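Field Organizers Wanted, Eltanier County Council Race

The Hagos Araya campaign is hiring field organizers for the District 3 primary. The job runs through the end of March. Pay is $547 a week, plus mileage.

Organizers knock on doors, call voters and enter the results the same night. Each organizer covers one precinct and is expected to reach 100 households a week.

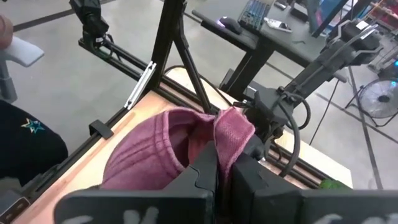 You need a driver's license and free evenings. Campaign experience helps but is not required. Spanish or Tigrinya is a plus. Current county employees cannot apply.

Training is on Friday at 6 p.m. in Room 107, 344 Brurkoleck Street. You will get a walk list, a script and a precinct map. 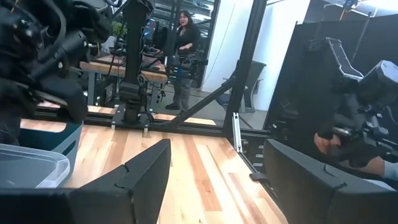
Applicants should send a resume and two references to Dionysis Ververidis, field director. Finalists do a short paid trial shift sorting literature by street. It is table work and takes two hours. Please say which evenings you cannot work.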